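Frequently asked questions for new demonstrators
Ollemine teaching workshop

Welcome, and thank you for thinking of spending some time with us! We collected the questions people ask most in their first week at Ollemine and answered them at the length we would use if you were sitting across from us with a cup of coffee. Skip around as you like.

Do I need to know how to program?
No. You will be showing the robot what to do, either by taking hold of the arm and moving it through the task or by steering it from a distance with the hand controllers. The recording software (we use one called Rivia) writes down where every joint was while you did it. If you can put away groceries, you have most of what you need, and the rest is patience and a bit of practice.

What is the difference between guiding by hand and remote control?
When you guide by hand, the arm goes soft and follows your push, and you feel in your own wrist when the gripper touches something. With remote control you stand back and the arm copies your movements. We start everyone by hand and move on to the controllers once the motions feel familiar, though a few people take to the controllers right away and never want to go back.

What kinds of tasks will I be showing?
Household things, mostly: bottles, cups, folded towels, boxes with lids. Bottles in a rack are an old favorite of ours, and a good deal harder than they look, as the neck has to come up clear of the wire before you travel anywhere sideways. The tape squares on the table are there to help you set objects back in the spot the task sheet asks for.

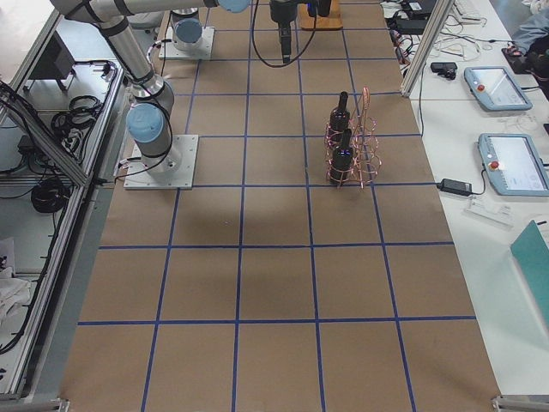 How long does one demonstration take?
Most take less than a minute once you know the task. Your first ones will be slower, and that is perfectly fine with us, so please don't hurry to match the person at the Stamau table next to you.

What if I drop something or bump the rack?
Stop moving, take a breath, and mark the attempt as a miss on the teach pendant. Please don't erase it. We keep misses in a separate folder, and the people who train the model do look at them. If anything is broken, or the arm is pushing against something and won't let up, press the red emergency stop. You will never be in trouble for pressing it, even if you only had a funny feeling.

How many demonstrations does a task need?
It depends on the task. The easy ones settle down early, while the bottle task ran to 163 before we were happy with it. Across all tasks we had recorded 1075 by the end of August, and we were very proud of everybody!

Should I do it exactly the same way every time?
Please don't try to. Use the grip and the path that feel natural, and let the small differences happen. The one thing we ask is that you avoid long pauses in midair, which the model will happily learn along with everything else.

Can I take breaks?
Of course, and we insist on it. You get 10 minutes every hour, and more if your shoulders are complaining. Set the arm to hold before you step away.

Where do I go on my first day?
Come to the Ortner entrance at 9 a.m. and ring the lower bell. Wear closed shoes and tie back long hair, and leave loose bracelets at home.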